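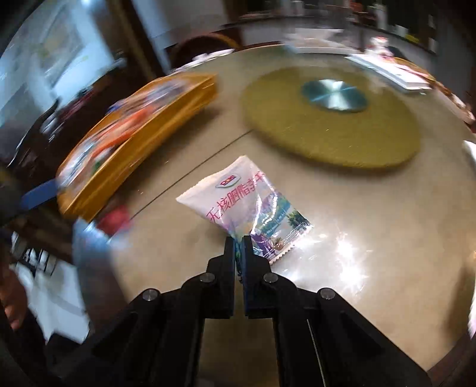
Issue 18

I've been suspicious of the snack tray for years. Every household I visit seems to have one now, and the theory is always the same: put all the packets in one spot on the dining table and people will stop rummaging in the pantry. My view is that people rummage in the pantry and then eat from the tray as well.

Still, I said I'd give it a fair go, so in April I sorted the lot. First up were the Dole packets, the ones with 无核胭脂李干 across the front, which is dried plums with the stones out. Lovely purple and teal landscape on the wrapper. I don't trust a landscape on a wrapper. A nice valley tells you nothing about how much sugar went in, and I'd sooner they used the space to print the ingredients in a size I can read without my glasses.

The shiny little packets are the worst thing to store, too. They won't stack. They slide off each other and end up on the floor behind the chair. Kasun Dissanayake lent me a set of Storen dividers, 20 dollars' worth of clear plastic, and I gave them 3 days before handing them back. Anything with a crimped edge just climbs over the top.

So it's a plain yellow tray, everything heaped in, and a lazy Susan in the middle of the table. I have doubts about the lazy Susan as well. It's meant to save you reaching. What it does at our place is send the thing you want around to your uncle, who then stops it with his elbow. The gold colour is growing on me, I'll give it that.

The clear plastic sheet over the glass I can't defend at all. Glass wipes clean. Plastic over glass also wipes clean, but now it has wrinkles, and crumbs find the wrinkles. I've been told it protects the table. From what, dried plums? 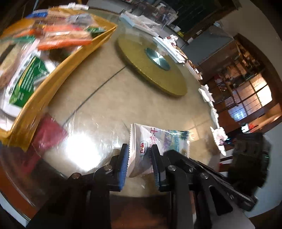 Fiona Dalgleish reckons I've got the whole thing backwards, and that the tray was never about tidiness. You put it out so visitors don't have to ask, she wrote, and if it looks a bit of a mess they'll feel all right about digging in.

Maybe. I've noticed that visitors take one packet to be polite and the family eats the other 19, but I'll concede the point about asking. My plan is to leave the tray where it is until winter and move the tissues somewhere closer to hand. The dividers are not coming back.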